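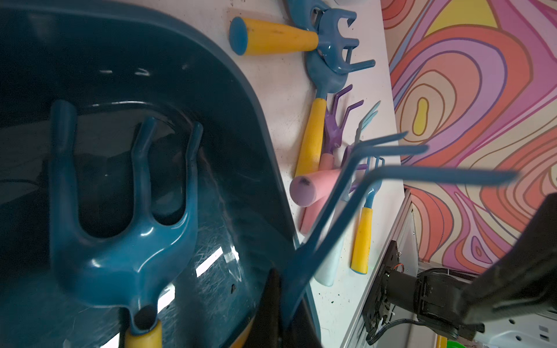

Hand tool care and storage: notes for the end of the season

Small hand tools get less attention than mowers and hoses, and they wear out sooner than they should. The Stirkorwood plot group keeps a shared set of cultivators and hand rakes, most of them blue with yellow handles, plus a few in purple and pink. The following routine was drawn up in March and replaces the sheet pinned inside the shed door, which still referred to the old wooden-handled set.

Sorting

Take everything out of storage and spread it on a hard, light-coloured surface. White is best. Soil shows up against it, and so do flakes of paint or rust that would be lost on a potting bench. Leave whatever falls off the tools where it is until the sorting is finished. A scatter of black grit near one tool usually points to the one that needs the most work.

Separate by head, not by handle colour. Cultivators have thick, short tines and are used for breaking up a crust or working in compost. Hand rakes have longer, thinner tines and are meant for loose material only. Most bent tines in the shared set come from using a rake where a cultivator was needed, particularly in the clay beds on the Skileo side.

Cleaning

Dry soil comes off first with a stiff brush, worked from the neck of the tool toward the tips. Soil packed into the neck, where the tines meet the shaft, holds moisture and should be picked out with a thin stick. Follow with warm water and a small amount of dish soap in a plastic tub. Do not soak the handles. Water gets in at the join between handle and shaft and takes a long time to come out again.

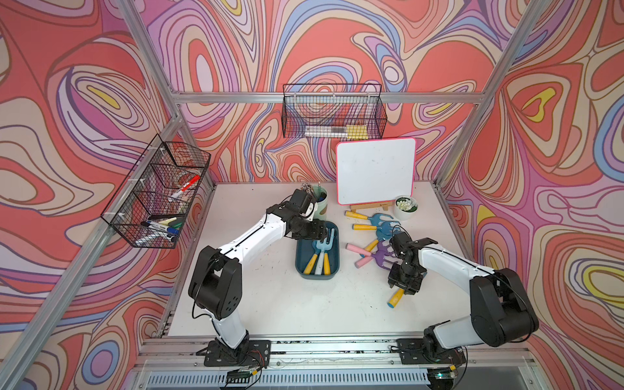

Handles are wiped separately with a damp cloth. Dark smudges near the grip are mostly a mix of soil and hand grease, and will lift with soap if they are recent. Older marks can be treated with baking soda paste, left for 30 minutes and wiped off. Solvents are not recommended on coloured plastic; they dull the surface and can make it tacky.

Check the end caps while the handle is in your hand. A loose cap lets water and grit into the handle. Push it back on and twist. If it will not hold, put the tool aside for repair and write the fault on a strip of masking tape. Use a proper marker for this - ballpoint fades in the shed.

Drying and oiling

Stand tools with the tines up, spaced so that the heads do not touch, and leave them overnight. Bare metal gets a thin coat of vegetable or mineral oil on a rag. Painted or coated tines need no oil unless the coating is chipped, in which case oil the chip only. Tines that have spread can be brought back by hand in small steps. If a tine has been straightened more than 2 times in the same spot, retire the tool.

Storage

A tub is acceptable for carrying tools between the shed and the beds. It is a poor place to keep them over winter. Heads lock together, tips scratch the plastic, and the fine soil that settles in the bottom stays damp. Shallow trays work better for small items such as plant labels, ties and dibbers, and the trays themselves should be emptied and wiped at the same time as the tools.
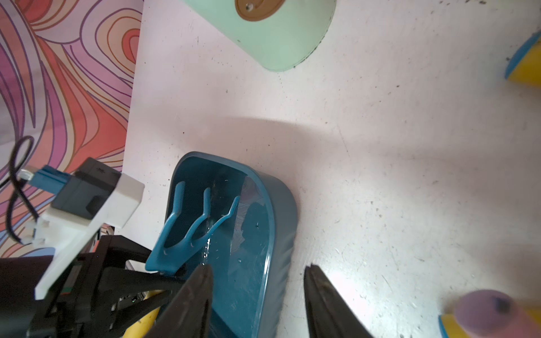

STIRKORWOOD, March

The replacement order has now been settled. The Vávra pattern cultivator will be kept as the standard issue, and the Badana hand rake will be added for members working the seed beds, where a lighter head is useful. The budget for the year is 3000, to cover tools, brushes, oil and new hooks for the shed. Of this, 77 has been set aside for spare end caps, which are cheap on their own and save a handle from the bin.

Returned tools will be accepted on Friday at the usual shed hours. They should be clean and dry. Anything handed back with soil on the tines will be returned to the plot holder, as the drying rack does not have room for tools waiting to be washed. Tools marked with masking tape go on the lower shelf, left side. Please leave the tape on until the repair has been done.

Members who own their own tools are welcome to use the brushes and oil, provided both go back on the shelf. Rags used with oil should be hung flat to dry outdoors and never left bunched up in a corner or in the bin.
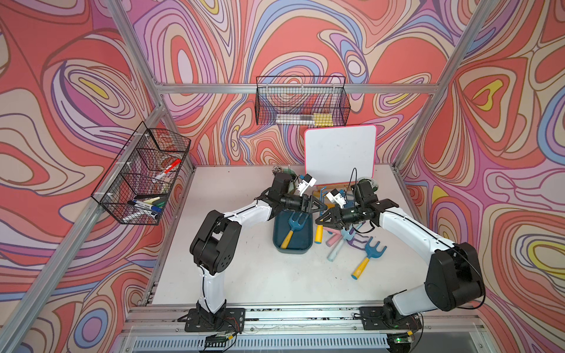 One reader of the last issue wrote in to disagree with the advice on oiling, saying that vegetable oil had gone gummy on her cultivators by spring and that she now uses mineral oil for anything stored longer than a few weeks. She also asked whether the smaller rakes could hang from the fence-side hooks - they can, tines facing the wall.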